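Gripper comparison, drive pull task, Saturday

Swapped the Bangash parallel jaw for the Drutoven two-finger on the bench arm. Same controller, same wrist camera. Stroke recalibrated, open limit now 2,120 counts. Old limit was 526 short of that and the fingers would not clear the drive cage.

Target is the blue release tab at the end of the hard drive. Plan is 30 approaches per gripper, three approach angles, cables left where they lie.

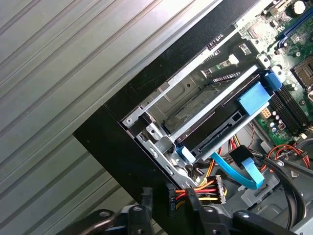 Page last changed: Saturday, 16:40

Steep diagonal view is the one to keep. Tab and SATA connector both in view, finger bolts visible at the bottom for a reference. Power wires run close to the fingers, so keep the approach speed low near the plug.

Bangash fingers are roughly 3 mm thicker at the tip. To do: log motor current on both, check Jistport mount for play, rerun the hand-eye calibration.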